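옛 난파 사고 기록, 집에서 찾아보는 법

할아버지가 타셨던 배 이야기를 제대로 알고 싶어서 시작한 일인데, 하다 보니 요령이 꽤 쌓였어요. 저처럼 가족 중에 뱃사람이 있었거나 동네 앞바다 사고가 궁금한 분들을 위해 제가 하는 순서대로 적어 볼게요.

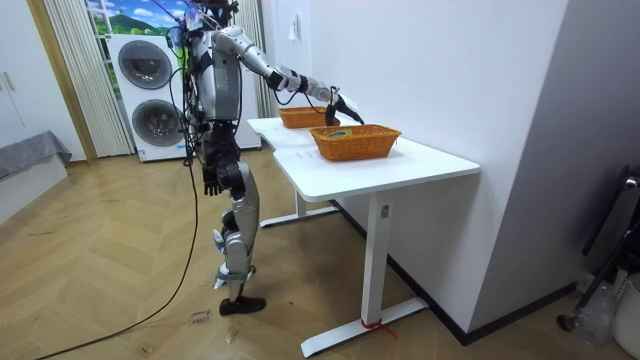
먼저 배 이름부터 확실히 해 두세요. 제가 찾던 배는 저인망 어선 '브라믹스(Bramix)호'였는데, 집안에서는 다들 '브라막스'라고 불렀거든요. 그 철자로 검색했으니 나올 리가 없죠! 영문 이름은 모음을 하나씩 바꿔 가며 찾아보시고, 같은 이름의 배가 여러 척일 수 있으니 선적항과 등록번호도 꼭 같이 적어 두세요.

1. 날짜 범위 잡기
가족 기억 속의 날짜는 너무 믿지 마세요. 저는 3월이라고 들었는데 신문을 보니 그보다 한참 앞선 겨울이었어요. 앞뒤로 두 해씩은 넉넉하게 잡는 게 좋습니다. 저는 지역 주간지 한 해 치 52호를 통째로 넘겨 봤는데, 눈은 좀 아팠지만 (광고 구경이 은근히 재미있어요) 후속 기사까지 건졌답니다.

2. 지역 신문 읽기
첫 보도는 틀린 내용이 많아요. 브라믹스호도 첫 기사에는 선원이 19명이라고 나왔는데, 일주일 뒤 기사에는 17명으로 고쳐져 있었어요. 그러니까 기사 하나 찾았다고 멈추지 말고 적어도 한 달 뒤까지는 따라가 보세요. 사고 조사 결과는 훨씬 나중에, 그것도 안쪽 면에 조그맣게 실리는 경우가 많더라고요.

3. 구조대 출동 일지 문의하기
구조정이 나갔다면 어딘가에 일지가 있을 가능성이 커요. 저는 파코트데일(Parkotdale) 항구의 작은 기록실에 메일을 보냈고, 피더 티어니(Peadar Tierney) 씨가 일지 사본을 찾아 주셨어요. 문의할 때는 배 이름, 추정 날짜, 좌초 위치를 메일 맨 위에 짧게 쓰세요. 할아버지 이야기는 그 아래에! 저는 첫 메일을 너무 길게 썼다가 정작 날짜를 빼먹었지 뭐예요.

일지에는 출항 시각, 풍향, 파도 상태 같은 게 짤막하게 적혀 있어요. 약어가 많으니 모르는 건 그대로 옮겨 적고 나중에 물어보세요. 짐작으로 풀어 쓰면 나중에 본인도 헷갈립니다.

4. 위치 맞춰 보기
옛 기사에 나오는 암초나 곶 이름은 지금 지도에 없을 수 있어요. '플라델(Fladel) 바위'라는 이름을 요즘 지도에서 한참 찾다가 포기했는데, 오래된 해도를 보니 바로 나오더라고요. 해안에서 600미터 떨어진 자리였어요. 그렇게 가까웠다니 좀 먹먹했습니다.

5. 정리하기
저는 표 하나에 날짜, 출처, 내용, 의문점 이렇게 네 칸만 만들어 써요. 출처 칸에는 신문 이름과 면수까지 적으세요. 서로 안 맞는 기록도 지우지 말고 나란히 두시고요. 오그본나(Ogbonna)호라는 배가 먼저 구조하러 갔다는 기사와 근처에 없었다는 기사가 둘 다 있는데, 저는 아직도 어느 쪽이 맞는지 모르겠어요.

마지막으로 유족 분께 연락할 일이 생기면 전화보다는 편지나 메일을 권해요. 오래된 일이어도 갑자기 들으면 놀라실 수 있으니까요. 답장이 안 오면 거기서 멈추는 게 맞다고 생각합니다. 혹시 오그본나호에 대해 아시는 분 계시면 댓글 남겨 주세요!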